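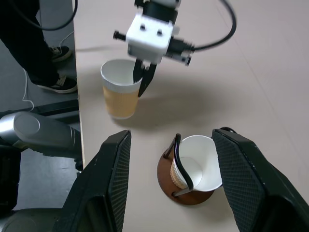
3. O copo de papel na mesa de trabalho: hábitos de consumo e permanência

Quem passou algum tempo em escritórios partilhados sabe que o café raramente é só café. É o pretexto para levantar da cadeira, a conversa curta no corredor, a pausa que separa uma tarefa da seguinte, e é também — para o que nos interessa nesta secção — uma quantidade considerável de copos descartáveis que ficam sobre as mesas muito depois de a bebida ter acabado. Já nas primeiras visitas ao edifício de Tirngate percebemos que o copo tinha uma vida mais comprida do que supúnhamos, e foi por isso que alargámos o inquérito, pensado de início apenas para a compra, ao tempo em que o recipiente permanece junto da pessoa.

3.1. Participantes e recolha

Responderam ao questionário 227 pessoas, distribuídas pelos edifícios de Tirngate e de Atside. Destas, 191 preencheram também o diário de pausas, um caderninho simples em que se anotava a hora da compra, o tipo de recipiente e o destino que lhe foi dado no fim. Agradecemos muito a paciência de todos, sobretudo a de quem continuou a escrever nos dias de maior aperto, quando a última coisa que apetece é abrir mais um caderno. Os diários foram lidos por 2 codificadores, que trabalharam em separado e só depois compararam as classificações; as discordâncias foram resolvidas em conversa, por vezes demorada.

A categoria mais difícil de fixar foi a do copo «em uso». Começámos por considerar em uso qualquer copo com líquido, mas os diários depressa nos obrigaram a recuar. Há quem beba o café em dois goles e guarde o copo para a água da tarde, há quem lá ponha os clipes, há quem simplesmente se esqueça dele. Acabámos por adotar a definição de Stanciu, que fala em «permanência à mão» e deixa de lado a questão do conteúdo.

3.2. A superfície como lugar de convívio entre objetos

A mesa de trabalho contemporânea é um espaço disputado. O copo convive com cabos e equipamento, e a sua posição é negociada a cada momento com tudo o resto (Figura 1). Nas entrevistas, muitas pessoas disseram ter um sítio certo para a bebida, quase sempre do lado da mão que não escreve, e mostraram algum desconforto quando esse sítio era ocupado por outra coisa. 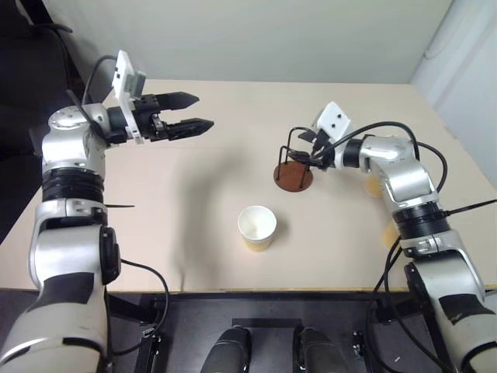
Figura 1. Superfície de trabalho em tom bege-claro, com equipamento montado e um pequeno conjunto de objetos perto do centro.

Os suportes merecem uma palavra à parte. Os participantes que tinham um suporte próprio descreviam-no com um carinho que nos surpreendeu: oferecido por um colega, trazido de casa, herdado de quem ocupava antes a secretária. O suporte dá ao copo um lugar e, ao dar-lhe um lugar, prolonga-lhe a estadia. Também a manga de cartão canelado, cuja função é proteger os dedos do calor, aparecia nos diários com outros usos: servia para anotar o nome, um número de telefone, uma lista de compras. Vários participantes passavam a mesma manga de um copo para o seguinte durante dias.

3.3. Limites desta leitura

Convém lembrar que o edifício de Atside tem copa com louça lavável e o de Tirngate não, diferença que pesa bastante nas respostas e que não soubemos isolar. O diário, por seu lado, torna as pessoas mais atentas ao gesto que registam, e é bem possível que algumas tenham deitado fora o copo mais cedo só por terem de escrever que o guardaram. A comparação com os dados de Rosthorpe, recolhidos com observação direta e sem diário, será retomada na secção 4.

Cadernos Rosthorpe de Estudos do Quotidiano · Contacto: secretaria da revista · © 2019 · Voltar ao topo

Comentários dos leitores

leitora_do_norte
Gostei imenso da parte das mangas de cartão. Na minha repartição fazemos exatamente isso, e eu julgava que era mania nossa! Vão publicar o modelo do diário?

m.t.
A definição de «permanência à mão» parece-me larga de mais. Um copo esquecido atrás do monitor conta? Pelo texto, não fiquei a saber.

cafeinado
Falta falar do preço. Onde trabalho há desconto para quem leva caneca e mesmo assim quase toda a gente pede o copo de papel.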